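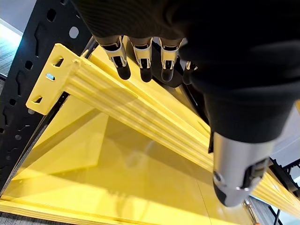 Home Forums Sensors & Weighing New Posts Search Log in

Drifting zero on a 3-wire pressure transmitter

favach
So happy to find a board for this stuff! I have a Casbridge transmitter on a water line, 17 feet below the tank outlet, and the zero creeps up every afternoon. By 4 pm the display shows 3 psi with the valve shut and the line vented. Next morning it's back to nothing. Bad sensor?

hoani187
Love a good drift hunt :) Is it in the sun? Mine did the same thing until I put a shade over it. Cost me a scrap of sheet metal and it has been rock steady since November.

mania_gauge
I'd look at the vent tube before buying or building anything. If it's a gauge-type sensor and the vent is plugged, the trapped air warms up and your zero moves. A shade just hides that.

hoani187
Mine had a clear vent and still drifted, so no, it isn't always the tube. Temperature specs are real - read the data sheet!

favach
It's on the west wall, full sun after lunch. The cable gland is packed with tape (previous owner, not me). Would that block the vent?

mania_gauge
If your cable has the vent running through it, yes, that could do it. Pull the tape, leave the cable end in a dry junction box, and log it for a day. I did 103 readings on mine and the plot was beautiful, you could see every cloud.

hoani187
OK, I want to see that plot. Still say shade it too.

favach
Tape is out, logger is running. I'll do the vent first and the shade after so we can tell which one did it. This is way more fun than I expected!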